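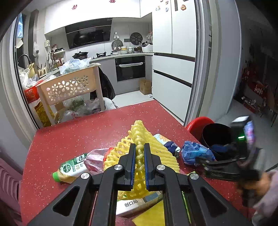
It was a lot of rinsing for a bag that sat on my porch until the rain got into it, one Fisdale resident wrote under the city's April update on the soft packaging trial. The update itself struck a happier note. It called the first round of pickups a strong success and said the program is on track to go citywide next spring.

That may be so, but the numbers released so far do not say it.

Under the trial, run for the city by the hauling firm Killden, households get a purple bag for packaging that the regular blue carts won't take: bread bags, bubble wrap, produce netting, foam sleeves and the like. Killden picks up the full bags once a month and trucks them to a sorting plant in Ferden, run by Stępień Materials. The city put the number of homes signed up at 3000. Killden says it has collected 2957 bags.

Put side by side, the two figures look like close to a full house, and the city's update puts them side by side. But the bag count covers every pickup to date, while the sign-up count is a plain list of addresses. A home that set out a bag each month shows up several times in the first number and once in the second. The city was asked how many separate homes have put out a bag at least once. A spokesperson said that figure is "not tracked at this stage."

Nor is weight. Killden logs bags by the piece, so a bag stuffed to the drawstring counts the same as one with a few bread wrappers in the bottom. For a program meant to keep material out of the landfill, it is an odd thing to leave out.
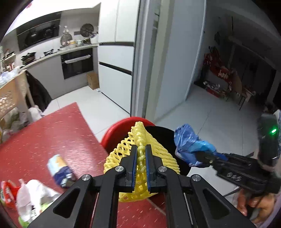 Yellow foam mesh, the sort used to protect fruit.

Then there is the question of what happens in Ferden. The city's flyer says collected packaging is "given new life." Stępień Materials gives a more careful answer. The plant sorts the bags by hand and by air blower, sells clean film to buyers when there are buyers, and sets the rest aside. Foam is in the second group for now. Asked what share of the Fisdale bags ends up sold, the firm said its goal is 50 percent. It would not say how close it has come - only that early loads were "mixed," which in the waste business can mean a number of things.

The contract, which is posted on the city's website, does not require the firm to reach that goal. It does not set a penalty for missing it either. What it does set is a fee to Killden for each pickup route, paid whether the bags are full, half full or still hanging in somebody's garage.

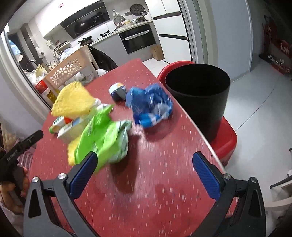
Residents are being asked to do a fair amount of the work themselves. The printed guide lists what goes in the purple bag and what stays out, and the list has been changed twice. Foam trays were in, then out. Padded mailers were out, then in if the label is cut off. City staff say sorting takes a couple of minutes a day, which assumes a clear place to do it. Plenty of kitchens look more like the red speckled tabletop in the photo, with several items already piled on it, and a second bag and a two-sided guide have to fit in there somewhere. The guide suggests hanging the bag on a door.

If the program does go citywide, homes would pay $50 a year on top of the current trash bill. The trial has been free. How many people would keep their bag at that price has not been asked in any of the surveys the city has sent out, though one did ask if residents liked the color.

None of this means the trial has failed. There is just not enough on paper yet to call it a success - and the call has already been made.

Killden says a fuller report, with weights, is planned before the council takes up the fee. The city has not set a date for that vote. Until then, purple bags should be at the curb by 7 a.m. on pickup day, tied shut, and not inside the blue cart.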